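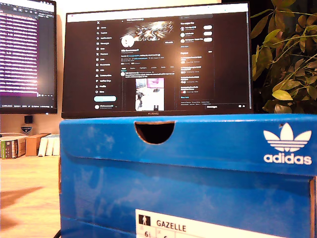 Photo: Rónán Breathnach

Website redesign for a trade association: fixed fee or monthly retainer?

We use cookies to keep you signed in and to measure traffic. Manage preferences or Accept.

Rónán Breathnach wrote:
Our association is preparing to replace its public website and has received 2 proposals. Skelldale offers a fixed fee covering design, build and transfer of all 228 existing pages. Mulcahy proposes a monthly retainer with a minimum term of 9 months, during which the work would be completed in stages. The board has asked for a written recommendation before the end of August. Members with experience of either arrangement are invited to comment.

kikby_web wrote:
Our office would advise the fixed fee. A retainer is difficult to defend at an annual meeting when members ask what was delivered in a given month. Please confirm that the Skelldale proposal states how many rounds of design changes are included.

Rónán Breathnach wrote:
It allows two rounds. Further changes are charged by the hour.

Apostolos Spanos wrote:
I must respectfully disagree with the advice given above. A fixed fee is suitable only when the content has been reviewed beforehand. In our case it had not been, and the extra charges exceeded the savings. The retainer permitted us to change direction without a new contract each time.
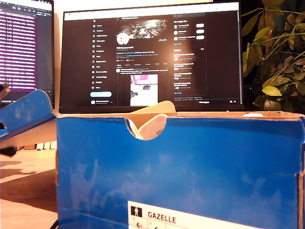
Who owns the design files when the contract ends?

Ownership depends on the wording of the agreement. Ask for a clause that passes the files, the source code and the domain login to the client upon final payment.

kikby_web wrote:
I would add that the hosting account should be registered in the association's own name from the first day. With regard to the previous post, a content review can be ordered separately, at modest cost, before any fixed fee is signed. That removes the main objection.
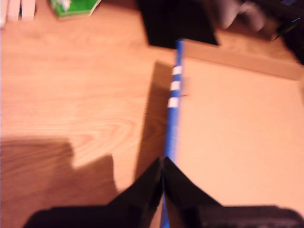 Apostolos Spanos: A separate review reduces the risk but does not remove it. Members will still request new sections once they have viewed the draft site. I maintain that the retainer is the safer choice, provided that it can be ended with one month of notice.

Rónán Breathnach wrote:
Both positions will be set out in the paper to the board. I have written to Mulcahy to ask whether the minimum term is open to discussion.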